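Plasine House – Room and Corridor Safety Check, November
Floor 2, east side
Checked by: Hiu-tung Yip
Copy to: Chak-lun Yuen, building manager

Marks: OK = no action. FIX = repair needed. WATCH = look again next month.

1. Exits and corridors

1.1 Fire door at stair end closes fully – FIX
Stops short of the latch when let go from halfway. The closer needs adjusting. Same comment as last month.

1.2 Corridor clear to full width – OK
The shoe rack outside 2C has gone back inside.

1.3 Exit sign lit – OK

1.4 Emergency lights stay on during test – WATCH
All came on. The one by the linen closet was dimmer than the others at the end of the test. Battery is a Truvico, fitted before my time, no date written on it. Please date the new one when it goes in.

2. Alarms and extinguishers

2.1 Smoke alarm in each room sounds on button – OK
2D needed a second press.

2.2 Extinguisher gauge in green – OK

2.3 Extinguisher tag signed – FIX
Tag at the stair end is missing. The bracket is fine. Kwok has the spare tags.

2.4 Nothing hung from alarms or pipes – FIX
Coat hanger on the pipe in 2B. Removed, tenant told. I would like a line about this on the welcome sheet, as it comes up with every new tenant.

3. Electrical

3.1 No damaged cords – FIX
Desk lamp in 2A has tape over a split near the plug. Taken out of use and left in the office with a label on it.

3.2 No power strip plugged into another – OK

3.3 Space heaters – WATCH
One in 2C, tip switch works. House limit is 1,820 watts on one outlet and the heater is under that on its own, but it shares with a kettle. Tenant agreed to move the kettle to the other wall. Check on the next visit.

3.4 Outlet covers whole and tight – OK
Cover by the door in 2D tightened during the visit.

4. Windows and heat

4.1 Windows open and lock – FIX
Left window in 2B is painted shut. Tenant says it was like that at move-in. It will need a knife along the seam and probably a new catch.

4.2 Radiator clear by 28 inches – OK
Curtain in 2A now tied back.

4.3 Hot water at sink – OK

5. Beds and bedding

5.1 Bed frame steady, no loose bolts – OK
2C had a squeak at the foot end. Bolt turned, squeak still there, frame solid.

5.2 Bedding and clothes kept off lamps and heaters – OK
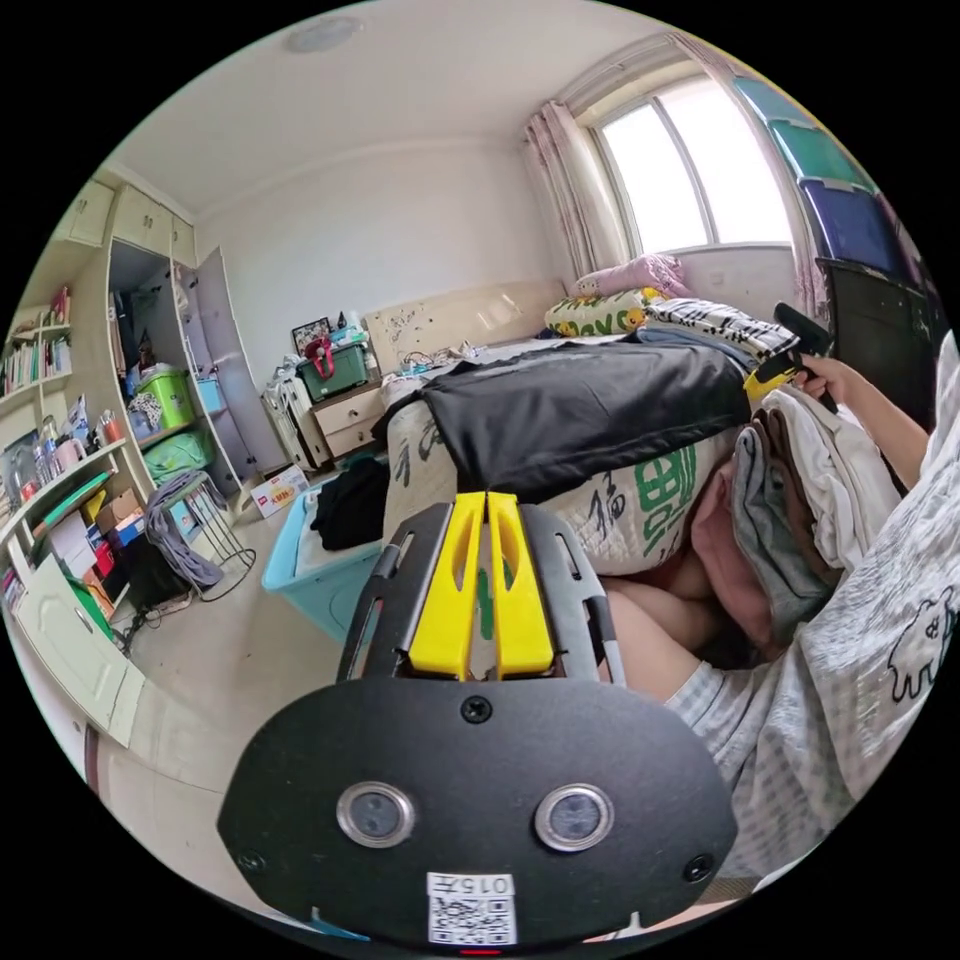
Item 5.2: duvet, black garment and folded clothes on the bed.

5.3 Mattress label in place – WATCH
Label on the 2A mattress is worn and I could not read it. The order book may have the details.

5.4 Storage under beds not blocking outlets – OK

Repairs to book
– Door closer, stair end (first, please)
– Window in 2B
– Lamp cord in 2A, or throw the lamp out. A new one is under $50.
– Extinguisher tag

Chak-lun, the closer can go to Fleltuteo with the stair rail job. They are here Friday morning anyway. The work is under $500, so it does not need a second quote.

Plasine House Building Office | Contact the office | © Plasine House | Back to top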